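Ertuğrul Baysal
@ertugrulbaysal
Thread: I have decided to become a person who makes drinks at home. I am 20 minutes in and would like to lodge some complaints.
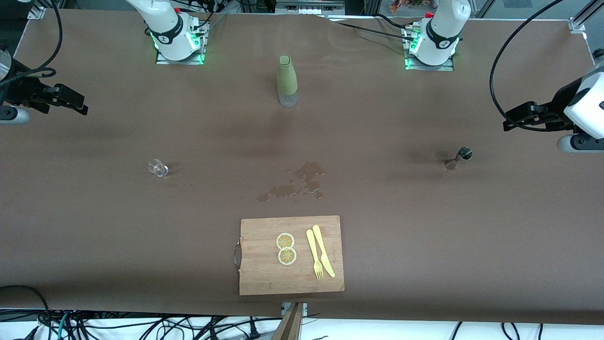 Bottle upright, glass and jigger having a lie-down.

1/ Some background. My sister-in-law gave me a cocktail book for my birthday. It is called The Eren Guide to the Home Bar and it contains 227 recipes, of which I own the ingredients for one, and that one is a gin and tonic.

2/ The book opens with a chapter on "your station". You are meant to have a station. Mine is a long table with brown paper over it, which the book does not mention but which I recommend to anyone who has ever tried to get grenadine out of pine.

3/ Let's talk about the jigger. It's the little metal measuring thing. Until November I poured everything by eye, and my eye, I've since learned, is a generous and unreliable man.

4/ The jigger's flaw is that it wants to be on its side. A jigger is a shape that was designed by someone looking at an hourglass and thinking, what if this fell over more.

5/ Mine came from Tunitz. There was a fancier one for twice the price with the measurements marked inside in millilitres. I bought the other one. So I now measure very precisely, and have no idea what.

6/ The book, naturally, is in ounces. Not one ounce, either. Three-quarters of an ounce. A "scant" half ounce. I grew up metric. I can picture a litre of milk and that is the full extent of my gift.

7/ On to the glass. It's small and it's clear and I'm very fond of it, in the way you're fond of the last survivor of a set. There used to be more. We have tile floors.

8/ You will notice it is also on its side. I've read that you should never store a glass lying down because it'll roll. I've also read that you should never store it upside down because it'll trap stale air. And never right way up, because dust. I'd like to know where these people keep their glasses. In a sling?

9/ My own system for many years was the dish rack. You take it from the rack, you use it, you return it to the rack. The cupboard is for glasses you don't like.

10/ Now the bottle. Tall, olive-green and textured up top, clear and frosty down below. It's the only thing on the table with any posture and I think it knows.

11/ I like the green part. It's got a grip to it, and I am a man who once dropped a full bottle of vermouth while explaining to guests how hard it is to find good vermouth.

12/ The frosty part I'm less sure about. Somebody wanted me to be able to see how much is left, but only emotionally.

13/ A few of you are asking what's in it. I'm making sugar syrup this week, and I'd like to tell you it's a simple process, because the book calls it "simple syrup" and I don't want to be the first person to fail at something with simple in the name.

14/ Attempt one: equal parts sugar and water. Wandered off to answer the door. Came back to a pot of amber glass with a spoon standing in it like Excalibur. The spoon is still in there. We've bought another spoon.

15/ Attempt two was fine. I mention it only for completeness, there's no story in it.

16/ Somebody in the replies says real bartenders arrange everything in the order they use it, left to right. Very good. Mine goes glass on the left and jigger on the right, so by that logic I drink first and measure afterwards. I have been to that party.

17/ Went and looked up how many tools a home bar needs. The Orkent website has a starter kit with a muddler, two strainers, a long twisty spoon, tongs, a zester and a stand to hold it all. The stand is bamboo. The reviews are mostly about the stand.

18/ There are 1,469 of those reviews and I've read a shameful share of them. One bloke gave it a single star because the muddler "lacked conviction". I think about him a lot.

19/ My wife's position is that I should finish one recipe before I'm allowed a stand. I consider this unreasonable and also can't find the hole in it.

20/ So, the plan for tonight. It's a sour. Lemon, syrup, the spirit, shake with ice, strain. I don't own a shaker. The book says a jar with a tight lid will do "in a pinch", and I'd like it known that I live in a pinch.

21/ Tested three jars over the sink with tap water. The pickle jar leaks. The jam jar doesn't leak but smells of jam, and I can't decide if that's a fault. The big Cundemberg coffee jar is perfect and is full of screws.

22/ Screws are now in a mug. Everything in this house is stored in something else. If you want a teaspoon, try the toolbox.

23/ Update, a bit past eight. First sour made. Tasted like a lemon had been told some bad news. My wife says more syrup. The book says the same thing, on page one of the chapter, under the heading "More Syrup".

24/ Second one was better. I'd even say good. I gave it to the neighbour over the fence and he said "oh yeah", and anyone who knows him will understand that's a rave.

25/ Someone has just asked for the ratio. I used one jigger, then the other end of the jigger, then a bit. As discussed, I can't convert that to anything.

26/ The lime cordial recipe is next. It calls for the peel of 20 limes and an overnight rest. Limes at our shop are priced as if they'd been flown in business class, so I'll be taking donations.

27/ Muting this now, as 942 of you have apparently got views on ice. Yes, I use the tray ice. Yes, it tastes a bit like the freezer. So does everything else I've ever loved.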